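Wall Color and Desk Light in Student Rooms
Final report, Introduction to Building Science
Bemamlow College
Submitted 13/01/2022

1. Background

Most of the rooms in Nygård Hall were repainted the summer before last. Before that they were all off-white. The new colors were picked floor by floor, and several rooms got one dark wall and left the rest in a mid tone. Students have complained since then that the rooms feel dim in the evening, and many have bought a second lamp.

Our question was simple. With the same lamp in the same position, how much does the color of the nearest walls change the light that reaches a desk?

Paint makers publish a light reflectance value (LRV) for each color. Black is close to the bottom of the scale and a clean white is close to the top. Browns and taupes sit in the lower half, and two colors that look fairly close on a sample card can be far apart once they cover a whole wall. Matte paint also scatters light more evenly than gloss, so a matte wall has no bright spots but can look flat.

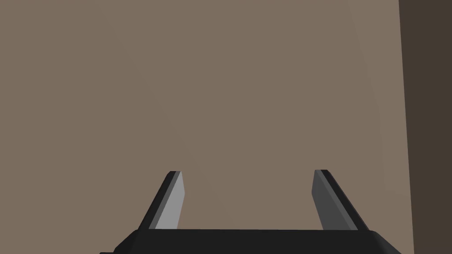

One resident told us we were measuring the wrong thing. Her view was that the meter might say there is enough light on the page, but her eyes get tired because everything behind the page is dark. She asked if we could measure that instead. We could not do it properly with our equipment, but we added a question on eye comfort to the survey because of her comment, and we return to it in section 4.

2. Method

We measured 20 rooms. All of them have the same floor plan and one window, and the desk is pushed into the corner farthest from the door. We only worked after dark with the blinds down, starting at 8 p.m., so daylight would not matter.

We used our own lamp in every room. It is a plain clamp lamp with a 600 lumen warm white bulb. The ceiling light was off. The lamp was clamped to the back edge of the desk and allowed to warm up before any reading.

The meter was a Dredex handheld model borrowed from the physics lab. In each room we took 3 readings at the center of the desk and used the average. If one reading was far from the others we started over. This happened when somebody leaned over the desk and put a shadow on the sensor.

Wall colors were matched by eye against the Daltadeck sample deck, and we wrote down the LRV printed on the back of the closest card. Two of us did the matching separately. When we disagreed, we used the card in between.

Desks were cleared before measuring. We did not take down posters unless they were on one of the two corner walls.

3. The corner problem

A wall next to a desk does not act alone. Light leaves one wall, hits the other, and comes back weaker. If one of the pair is dark, it absorbs a large share of whatever the lighter one sends over. We had planned to treat each wall as a separate variable and had to drop that idea after the first evening.

The desktop adds to it. A reddish or orange wood surface throws a warm tint back onto the lower part of the walls, which made color matching harder near the desk. After we noticed this we held the cards up at head height. 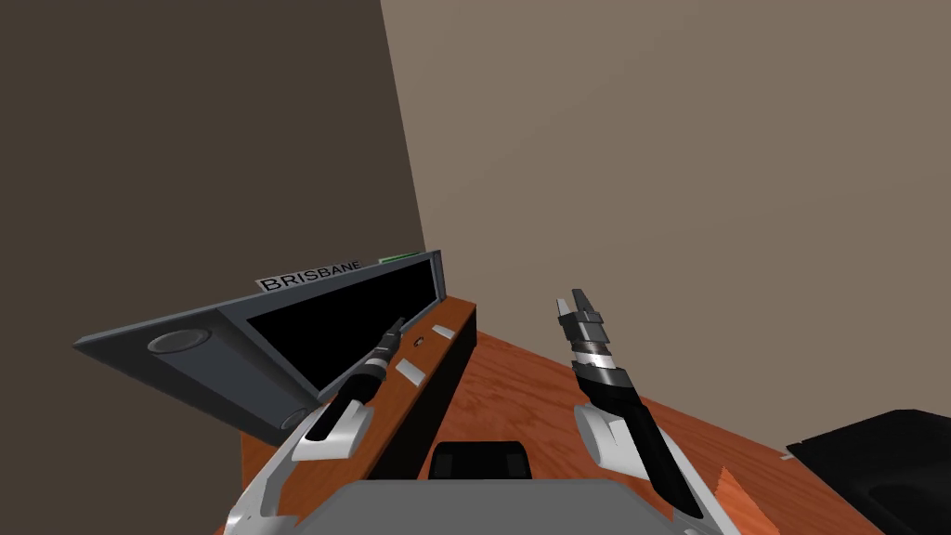
Figure 2. Wooden tabletop in a corner, with a dark brown wall meeting a lighter taupe wall.

4. Results

Rooms with two light corner walls gave the highest readings. Rooms with one dark and one mid-tone wall were lower, and the few rooms with two dark walls were lowest. The order was clear but the gap between the first two groups was smaller than we expected. Moving the lamp a hand's width closer to the page made up the difference.

The survey answers did not follow the meter very well. Residents with a dark wall directly in front of them reported tired eyes more often than residents with a dark wall to the side, even where the readings matched.

5. Limits

Matching by eye is not accurate. The Dredex meter had no recent calibration record. We did not test ceiling lights, and most people in Nygård use both.

6. Recommendation

If a room is to have one dark wall, it should be one that the desk does not face.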